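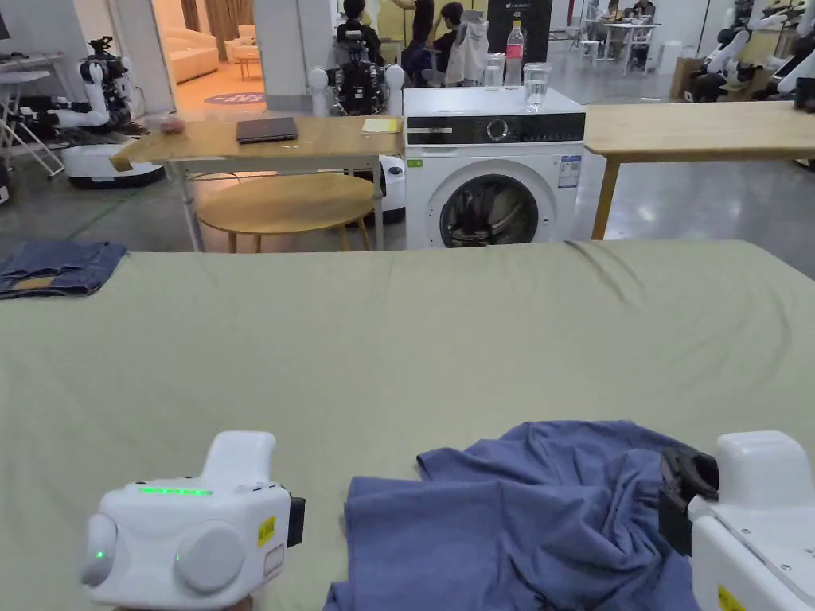 Vernside 亲属照顾者授权条例：我把草案从头到尾读了一遍（长串）

首页 发现 通知 私信 收藏 我的

1/
早上好呀各位！上个月答应过大家，等条例草案贴出来我就认真读一遍再来讲，结果拖到四月才坐下来，茶都泡第三壶了。先声明一下，我不是律师，就是一个把外甥女带在身边养了几年的姨妈，填过的表可能比有些实习生还多。所以下面写的是我自己读出来的意思，碰到要紧的事情，请一定再去问专业的人。

2/
先说这个条例想管什么。很多孩子眼下跟爷爷奶奶、外公外婆、姨妈叔叔，或者已经成年的哥哥姐姐一起过日子，父母可能在外地上班，可能在养病，也可能只是这一阵子实在顾不过来。大人之间说好了，孩子也住得挺安稳，可是到了学校窗口、诊所窗口，人家问一句“您是监护人吗”，你就愣在那儿了。

3/
按现在的规矩，想有一个被承认的身份，基本上只能去法院申请监护。这条路当然有它的用处，可它慢，也重，而且对不少家庭来说心里很不是滋味，因为听起来像是要把孩子从父母手里“拿走”。我姐当时听见“监护”两个字，整整两天没怎么跟我讲话，后来是我俩一起在厨房包饺子的时候才慢慢说开的。

4/
草案给的办法叫“亲属照顾者授权书”。父母签字，照顾的人签字，找公证人见证一下，照顾的人就可以替孩子办一批日常的事：入学注册、请假、参加家长会、看普通门诊、打疫苗、办借书证、签校外活动同意书。父母的权利一样都不少，随时可以写一张纸撤回。我觉得这一条写得挺好的，很体谅人。

5/
再说不能办的。大手术不行（急救另有规定，草案第三部分有写），给孩子改名不行，搬到外州长期居住不行，替孩子处理继承来的财产也不行，更不能拿着授权书去同意收养。群里有朋友担心“签了会不会孩子就归别人了”，我理解这种担心，所以特地把这一段反复看了好几遍，文字写得很明白：授权书不改变任何人的父母身份。

6/
授权书多久有效呢？草案写的是一年，到期可以续，续的时候父母和照顾者还得再签一次。我有点私心，希望续签能简单些，比如情况没变的话就填半页纸。我们家每年九月本来就是一堆表，去年光是学校那边就让我交了两遍同样的住址证明，第二遍还是我女儿提醒我的，说妈妈你是不是忘了她们那个信封。

7/
关于钱。公证和登记加在一起，草案把上限定在75元，收入低的家庭可以申请免掉。比起去法院那一路的花费，已经温柔太多啦。不过免费的申请表我看了样张，足足4页，问到了每个同住的人的工资，包括周末打零工的那种。我已经写了意见，请他们考虑缩短，也欢迎你们一起写，意见多了总会有人看的。

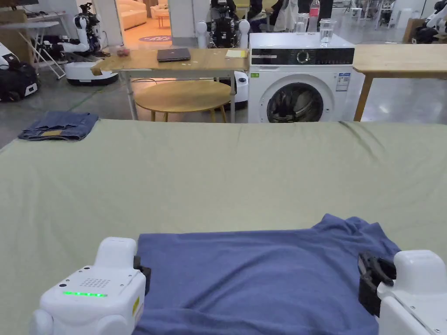

8/
“父母一方联系不上怎么办？”
这是私信里问得最多的问题，我单独开一条说。草案允许只有一方签字，但照顾者要附上一份说明，写清楚自己试过哪些办法去联系另一方，比如打过的电话、寄过的信。另一方以后出现并且反对的话，授权书就停下来，事情转到家事法庭去谈。如果家里有保护令或者正在打抚养权官司，请千万别自己照着表填，先找人咨询。

9/
“孩子自己有没有发言权？”
有一点，我个人希望再多一点。草案说十二岁以上的孩子要被告知，并且可以把自己的想法写在附页上。可是附页写了之后谁来读、读了要怎么办，后面就没下文了。我外甥女听我念到这里，很认真地问我：那我能不能写我想继续上现在的游泳课？我说能写，当然能写，写满一页都行！

10/
“非亲属可以吗，比如教母、邻居阿姨？”
目前的文字用的是“亲属或与孩子有长期稳定关系的成年人”。我看到后半句的时候特别高兴，因为我们这条街上真有这样的家庭，孩子喊人家奶奶喊了十年，户口本上一点关系都没有。但“长期稳定”到底怎么证明，草案没有讲，我猜学校老师的信、同住的信件地址都有用，只是猜的哦，别当真拿去跟窗口的人争。

11/
为什么我这么上心呢。起草说明里估计，Vernside 大约有4000个孩子住在这样的家里。我以前总觉得我们家是特殊情况，跟人解释的时候还会不好意思，声音都小下去。后来去 Mazurek 家庭法律服务站听讲座，坐在我旁边的外公带着一个文件夹，里面的透明插页跟我家那本一模一样，我们俩对着翻，笑了好一会儿，那天晚上回家心里轻松了很多。

12/
想提意见的朋友看这里。书面意见可以交到 Burden 路的市政办事处，一楼右手边，带纸的去就行，写中文也收，他们会找人翻译。网上可以走 Wondeo 的意见页面，注册要填邮箱，验证码有时候来得慢，我等了一盏茶的工夫。想当面讲的，听证会在傍晚六点半开始，每个人有三分钟，请提前登记，可以带孩子，旁边有间小屋能画画。

13/
意见怎么写才好？我问过服务站的人，她们建议写自己遇到过的具体的事，哪个窗口、缺了哪张纸、最后耽误了什么，写得短也没关系。我自己那封写的是孩子发烧那天在诊所前台站着打电话找我姐签字的事，她在上夜班，手机锁在柜子里。写着写着又有点想哭，后来删掉了好几行，剩下的刚刚一页，我看还是一页比较容易有人读完。

14/
另外有个联名信，是我们几个照顾孩子的家长一起拟的，目标是凑到100个签名，主要提两件事：免费申请表改短，孩子附页要有回音。愿意签的朋友可以在这条底下留言，我把链接私信给您（别在评论里留电话和住址呀，上回有人留了，我急得赶紧请她删）。不方便签也完全没关系，转给用得着的人就很好了。

15/
有人问现在条例还没通过，眼下能做什么。我的笨办法是：请父母写一封信，写明孩子住在谁那里、谁可以接送、谁可以代为沟通，签名写日期，复印几份，学校一份、诊所一份、自己包里一份。它的效力每个地方认得不一样，有的窗口看一眼就放行，有的会摇头，提前打个电话问清楚，能少跑一趟是一趟。

16/
写得又长了，对不住大家的手指头！下一串我想整理学校注册要带的材料，已经列了半张纸，有朋友手里有诊所那边的经验也请告诉我，尤其是牙科，我们家下个月要去补牙，我到现在还没弄明白该由谁签那张蓝色的单子。

搜索本页作者的帖子 输入关键词 搜索

相关与最近
给外甥女办入学的那个夏天（旧帖重发）
家事法庭的咨询窗口几点去人少
Mazurek 家庭法律服务站讲座笔记，上半场
撤回授权要怎么写：一封信的草稿
Burden 路办事处停车小记
听证会三分钟发言，我练了几遍之后的心得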